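The **shape sorter** is a toy, and sometimes a test, in which solid pieces are put through or into holes of the same outline. It is usually the first puzzle a child is handed and, for many adults, the last one they remember finishing. The basic form has barely changed in living memory: a box, board or ball, a set of openings, and a set of pieces that are always one short.

## Origins

Boards with cut-out shapes were in use in classrooms and doctors' offices before they were common in homes. Early versions were flat, and each piece sat in its own recess like a lid. The box version, in which the piece drops out of sight, came into nurseries later and has been popular ever since, partly for the noise.

The hobby catalog *Fosano* divides sorters into four families: boards, boxes, balls and "other." The last family is the largest.

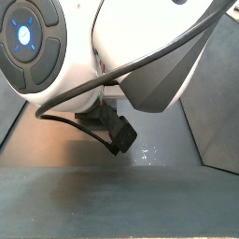 ## Design

A sorter lives or dies by its clearance, the gap between the piece and the edge of the hole. Too little, and the toy becomes a lesson in despair. Too much, and the triangle goes through the square hole, after which the child sees no reason to use any other.

Symmetry matters as well. A cylinder standing on end can be turned any way at all and will still go in. A square piece has four good positions, and a plain arch, if it may not be flipped over, has one. This is why the circle is nearly always the first shape learned and the arch is the one found under the couch.

Makers choose materials by weight, price and what happens when the thing is thrown. Wood lasts longest and hurts most. Plastic is cheap and loud. Foam is quiet and light, and keeps a faithful record of teeth.

### Choice of shapes

Circle, square and triangle are close to universal. Past these, makers please themselves. Stars are common, though their points wear down until the piece is best described as a flower. Pentagons and hexagons often appear on the same board, a decision that has tested many a tired parent at bedtime. 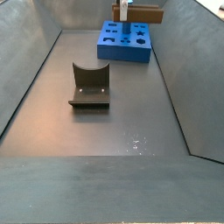 ## Use in child development

Most children begin by putting the pieces in their mouths, a stage the instructions leave out. Next comes trial and error, with each piece pushed at each hole in turn, and then matching by eye. Turning the piece before it reaches the board comes later still.

Many children also find a fourth method, which is to take off the lid. Opinion is split on whether this should count. Those who write about play tend to call it flexible thinking; those who sell sorters have moved to lids with screws.

## Collecting

Old sorters have a small but firm market. The yearly swap meet at Priltovside, held each September, listed 36 tables in its most recent program, and complete sets are rare enough to be kept behind glass.

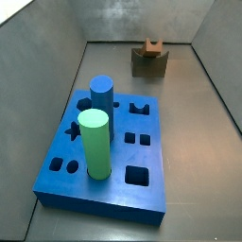 Prices depend mostly on whether the pieces are original. The Cikico twelve-hole box is the usual cautionary tale, as later owners often filled the gaps with pieces from an Iordache set, which are slightly wider and fit nothing. Sellers describe such boxes as "complete." Buyers bring calipers.

## See also

- Jigsaw puzzle
- Nesting cups
- Pegboard
- Stacking rings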